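Search products, brands and help pages
Search
Clear

Lurnelari Mint Over-Ear Gaming Headset
December, by Jolien Wuyts for Venda

We have been selling headsets at Venda for a good long while now, and most of them have been black, so you can imagine the fuss in our little office when the Lurnelari came in and it was green. A soft, milky mint green, all the way from the headband to the tip of the cable! Grażyna Stępień, our buyer, ordered 500 for the first round and we have already had to ask for more.

It is a full over-ear headset, with thick padded cushions that sit around your ears (my own ears get sore quickly, and I wore it through a whole Monday evening of games without fussing with it once). The cushions are a shade deeper than the shells, more of a sage, and I think that small difference is what makes it look so nice on a desk.

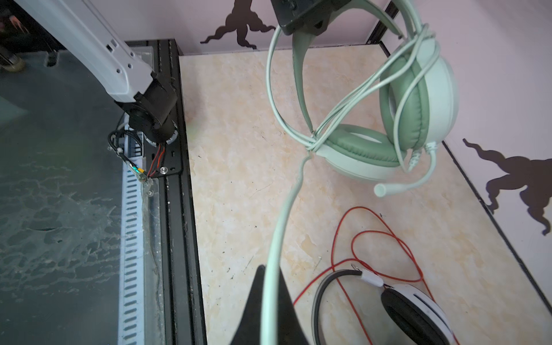 The Lurnelari in mint, with boom microphone and matching cable.

The microphone is a short one with a rounded foam tip, and it stays out of the way when you want a sip of coffee. The cable is generously long. If your computer lives under the desk you will be glad of it, and if it doesn't, loop the extra loosely and please don't wrap it tight around the ear cups for storage, as that is hard on any cord.

For cleaning, a barely damp cloth on the cushions does fine. Let them dry before you put the headset away.

Price: $69, with free pickup at our Citerville store
Item number: 769
Color: mint
Returns: 3 weeks, in the original box

Questions about an order go to Halvard Magnusson at the service desk, who answers his mail every morning before ten.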